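Oiling the table

16 December 2020

I finally got round to the pale table this week. I had put it off for months, mostly because everything on it has to go somewhere else first, and somewhere else is usually the floor.

I took it back with fine paper, going with the grain, then wiped it down twice with a damp cloth. The oil is the Skadwood one in the small tin. Tincuța Enache lent me hers last time and I liked it, so I bought my own. Two thin coats, 18 hours between them. The second used hardly any.

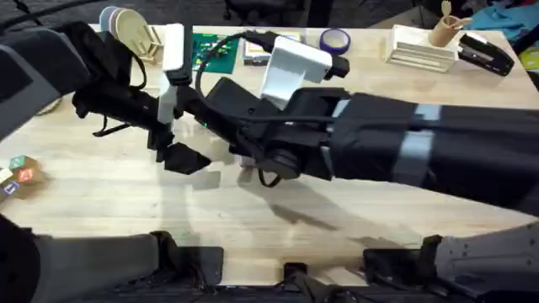 How do you get rid of a ring left by a mug?

Rub it lightly along the grain with fine paper, wipe off the dust and put a little oil on that patch. Leave it overnight before deciding whether it needs doing again.

I tried wax on the shelf in the hall a couple of years ago and went off it. It looked fine until somebody put a wet plant pot down. Oil marks too, but it's easier to put right.

The Stalska stool is next, probably in January. One leg has a split near the top and I want to glue that before I do anything else to it. Chaiwat Thaweesak has my clamps, so I need to ask for those back.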